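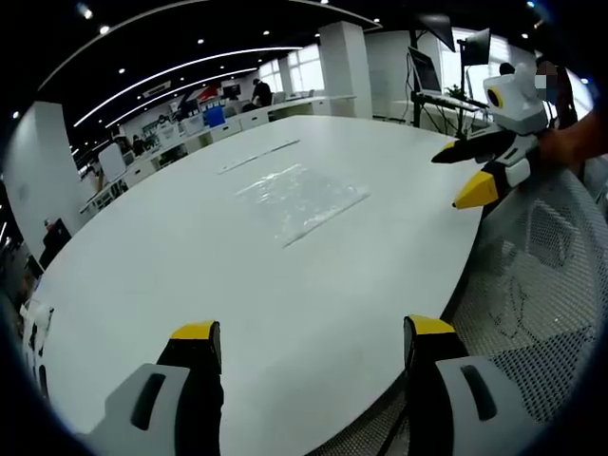 Clear plastic bag on a white table

Part 2. Moving your team into Triltitz

1. Sign in as the plant admin and open Accounts. I do this on a Thursday evening, when the line is quiet.

2. Pick Import and choose your staff list. The limit is 500 rows per file, so our 684 names at Clemden went up in two goes.

Caution: don't close the tab while the bar is moving - you'll get half a list and a headache.

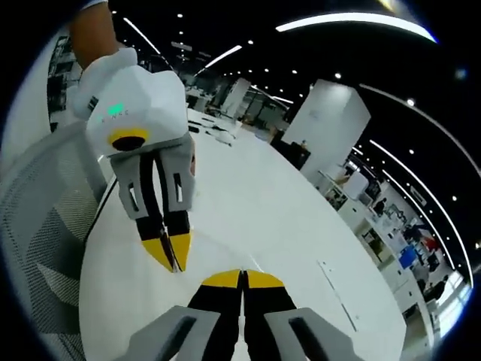 Can I import people who have no work email?
Use their badge number in the email column and Triltitz will make a badge login for them.

3. Set each person's role. Ánh Từ at our Randidley site gave everyone Viewer first, and I've copied her ever since!

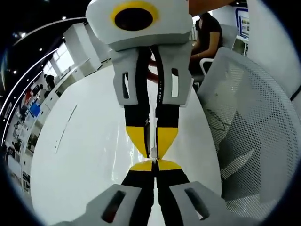
Then go back and bump up the shift leads, one group at a time (200 is the most it'll change in one click).

4. Press Publish.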